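Inventory at Raltstead

The rules of the sorting trade were set down in the Heltau manual, section 403, and I had learned them before I was allowed a table. Blocks go on the wood. The wood goes flat on the blue surface. Shape is entered before color, and a heart is entered as a heart, whatever the sorter thinks of it.

I worked the late shift. The ledger stood at entry 2207 when I took it over, and the previous hand had stopped in the middle of a column, after the word "yellow." The manual has no procedure for an unfinished line. I drew a rule under it and began again.
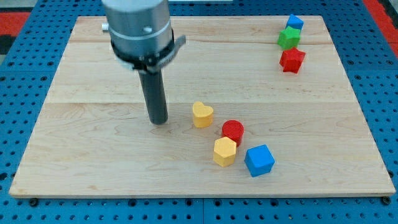 By 8 I had the red cylinder entered and had gone back to the heart. Its top was paler than its sides. The form has one box for color. I wrote "yellow," then "see note," and on the note sheet I wrote both shades — the pale one first.

The reply came from Jikley in December. It was one line long. Notes were to be discontinued, and the heart was to be reclassified under 498, irregular solids.

I filed the reply. Then I turned to the next clean page of the ledger and copied the note into it, in ink.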